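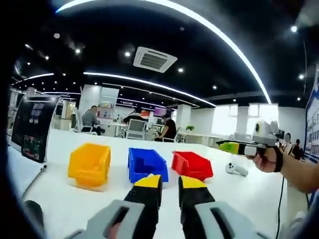

August, 9:40 a.m. Sorting bench, long white table

The bins are up! Yellow on the left, blue in the middle, red on the right, all with their open fronts facing whoever is working. I have wanted to get rid of the cardboard trays since spring and I'm so happy with how this looks. You can tell the three colors apart from the doorway, which was never true of the trays (brown, brown and slightly darker brown).

Fahad Gondal and I went back and forth on the order. He wanted red in the center because it gets the most traffic. I wanted it on the right, where the tray for rejects used to sit and where my hand still goes by habit. We tried his way for one full bag of 100 mixed parts and then mine for another. Mine had 3 in the wrong bin, his had 12. One bag each is not much of a test and I was the one sorting both times, so I'm not going to crow about it. Keeping red on the right for now.

What goes where, so it's written down somewhere:

Yellow: caps and spacers, anything from the Pultico order
Blue: clips, brackets, the short Tosimico hinges
Red: cracked, bent, or no idea

"No idea" used to be its own pile at the end of the table and it grew and grew. Putting it in with the rejects means somebody has to go through red before lunch, but it's a quick job and I sort of enjoy it. Found two perfectly good Balogun latches in there already!

The sloped fronts are lovely. You can slide a part over the lip without lifting your wrist much, and you can see how full each one is from a chair. Small parts do ride up the slope and hop out if you toss them, so place, don't toss. A scrap of felt in the bottom might calm them down. Fahad has a roll left over from the drawer liners and says I can have it.

Set the bins with a gap between them wide enough for a hand. I had them shoulder to shoulder at first and kept catching the neighbor with my knuckles.

Still to do:
Felt, all three
Tape marks on the table so they go back in the same spots after wiping down
Ask Ultik whether they sell a green one in this size
Next run with 80 parts, Fahad sorting, same order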